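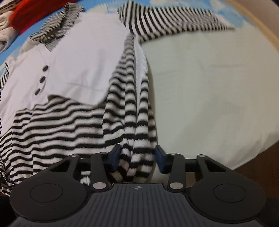

Do we fold the knitted tops before or after the buttons are closed?
After. Close them all from the neck down, then smooth the front with the flat hand.

February 22, 2025, knitwear folding, Ponda bench

I worked on the striped tops with the white front. The knit is soft and the neck likes to fold back on itself, so I open it first and look that the small tag lies inside. Then the sleeves go in over the back, one after the other, without pulling.

With the lower edge I am still not content. It wants to curl. Birthe Lykkegaard presses it for 40 seconds under the board, I will try the same with 200 g on top. Remaining for folding: 183 pieces, Nutetach box first.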